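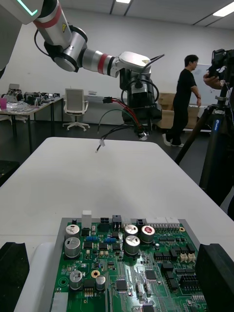

Tips for teaching a robot arm to work with circuit boards

I have collected these tips in my notebook for two years, and in April my colleague Eluned Jenkins asked me to put them in one place. They are for people in small workshops who want to show an arm how to pick, place or plug something on a circuit board. We do it in two ways: by hand, when you hold the arm and lead it, and by remote control, when you sit apart with a handset or a small leader arm. I write from our shop in Flurnham, so your machine may have other buttons than mine.

Before you start

Clear the table between the arm and the board. A screwdriver which lies there will be hit sooner or later.

Put the board on a tray and stop the tray from moving. Foam blocks on both sides are good for this. Use dense foam, and push it close until the tray does not slide when you press it with one finger. Tape is possible also, but it leaves glue, and after some days the tray sits a little higher on one side.

Mark the place of the tray on the table with a thin pencil line. When somebody moves it for cleaning, you can bring it back in one minute.

Look at the wires at the gripper. Loose wires are the most common reason for a spoiled demonstration in our shop. They hang down, they touch the tall parts of the board, and the arm feels a force which should not be there. Tie them to the wrist with a soft strap, but leave enough length for the last joint to turn fully both ways. Turn it slowly once to each end and watch the wires, not the gripper. If a connector is not in use, cover it and tie it up as well.

Do not work with a board which has power. Large capacitors can keep a charge for some time after you disconnect them, so check them with a meter before your hand or the gripper comes near.

For practice take a scrap board. I ask the repair shops, and they are glad to give them.

Showing by hand

Set the arm to free mode and support it with one hand before you release the brakes. Some arms sink a little in the first moment.

Hold the arm behind the gripper and never by the fingers. If you pull on the fingers, they bend a small amount, and the position you save is not the position you wanted.

Move slower than feels natural. Rhodri Hughes, who taught me, used to hum an old hymn and move only with the music. I do not sing, but I count quietly in my head and it gives the same result.

Come to the part from straight above. Capacitors stand high like little towers, and a side approach which looks free from your chair can be not free from the other side. Stand up and look from two directions before you save the path.

Save a point above the part, then a point at the part, then again the point above. Many beginners save only the middle one and wonder why the arm goes through the neighbor.

Keep your sleeves and your hair out of the work. If the arm has a camera on the wrist, keep also your hand out of its view as much as you can. The program may learn that there is always a hand next to the connector, and later, when there is no hand, it is confused.

Showing by remote control

Sit where you can see the gripper directly. A screen is useful for the last centimeter, but it does not give you good feeling for depth. I use my eyes for the long way and the screen for the end.

Set the speed scale low. With the Plirkis handset we use the second step for travel and the first step near the board. The manual recommends more, but the manual was not written next to a capacitor.

Rest your elbows on something. After half an hour the hands become tired and begin to shake, and the arm copies every small shake. Make a pause before you need it.

Agree on one word for stop, and let only one person drive. In our shop the word is "halt." The second person keeps a hand near the emergency button and does no other work during this time, also not telephone.

If people must walk through the room, let them walk, but ask them not to lean on the table. A small push at the table changes more than you think. If you have a camera on a tripod, put tape on the floor at the three feet, and do not adjust it in the middle of a series. When you must adjust it, begin a new series and give it a new name.

How many times to show it

This is the question I get most. For our first task, pushing a plug into a socket on the edge of a board, we recorded 219 demonstrations. We threw three away, where the tray had slipped, and kept 216. That was enough for this one plug. For the larger project with Probert, which had many kinds of boards, we came to 1545, and I would not advise anybody to begin with such a number.

It is better to have a smaller number with honest variety. Turn the tray a few degrees. Change the light in the room. Begin with the gripper sometimes left, sometimes right. If every demonstration is the same, the arm learns only this one morning.

Leave in the small corrections. When you come a little beside the part and then go back, this is useful for the arm to know. Take out the ones where you dropped something or where you stopped to think for a long time.

Small things which help

Write the notes directly after each series. I write the board, the tray position, who was driving and what was strange. In the evening I remember nothing.

Wipe the finger pads with a dry cloth between series. Flux from old boards is sticky, and a sticky finger does not release at the same moment as a clean one.

Keep cups and bottles on the other desk.

Lights on the ceiling can make a bright spot on silver capacitor tops, and the wrist camera does not like it. Turn the tray a little or switch off one lamp. A sheet of baking paper in front of the lamp on a stand helps also, but only with a cool LED lamp and never on a hot bulb.

If the arm shakes at the end of a movement, check first the screws of the table. We once looked for two days in the software, and it was one leg.

When you finish, bring the arm to its rest position by yourself, slowly, and only then switch off. Put the scrap board in a closed box with the name of the task on it, for you will want exactly this board again.

The list of foam sizes and the drawing for the tray are in the Flirkamgate folder. Eluned keeps the paper copy at her desk, and she will add her own notes about cable straps when she has the time.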